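Falamlow Employees Asked to Review Leave Balances Before Year-End Rules Change

Employee Services Bulletin, 13 June 2023

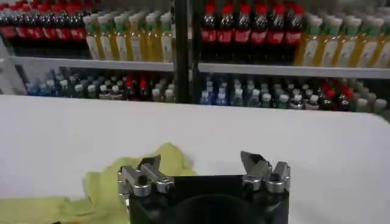

Metal fingertips set apart over a black housing.

Employee Services has completed its review of the paid leave policy, and the revised version has been approved for all Falamlow sites, including Fumberg and Aston. The new rules take effect in December. Employees are asked to read the summary below and to check their current balances before submitting requests for the fall.

The main change concerns carryover. Under the present policy, unused vacation days may be carried into the following year without limit, provided a supervisor signs the annual statement. Under the revised policy, an employee may carry over four days. Days above that number will be paid out with the final paycheck of the year at the employee's regular rate. Sick leave is not affected and will continue to accrue as it does now.

Requests for vacation of one full week or longer must be submitted four weeks in advance. Shorter requests remain at the discretion of the supervisor, who is expected to respond within two working days. A request that has received no response in that time should be forwarded to Employee Services, which will contact the supervisor directly. Employees should not treat silence as approval, and travel should not be booked until a written answer has been received.

Several employees at Aston asked during the comment period whether leave could be taken in half days. The revised policy allows this for vacation and personal leave. Half days should be entered in Katene, the scheduling system, under the existing leave codes. Paper forms will be accepted at Fumberg until the new rules begin, after which all sites will use Katene only. Staff who do not have regular access to a computer during their shift may use the terminal outside the break room or ask their shift lead to enter the request for them.

Bereavement leave has been extended to cover grandparents, grandchildren and the parents of a spouse or domestic partner. The policy no longer asks for a printed notice or program as proof. A short note to the supervisor giving the dates of absence is sufficient.

"The old policy had been amended so often that two people reading it could come away with different answers," said Ashok Sachdeva, Director of Employee Services. "We wanted a text that a new hire could follow on the first day."

Supervisors will receive separate instructions on approving overlapping requests. Where two employees in the same work group ask for the same dates, the earlier request will have priority. Seniority will be considered only when both requests are received on the same day. Requests already approved under the present policy will be honored, including those for dates that fall after the change.

The full text of the policy is posted on the notice boards at each site and in the document library in Katene. Printed copies may be requested from the front office. Questions about individual balances should be sent to Employee Services with the employee's name, site and department, and should not be sent to Payroll.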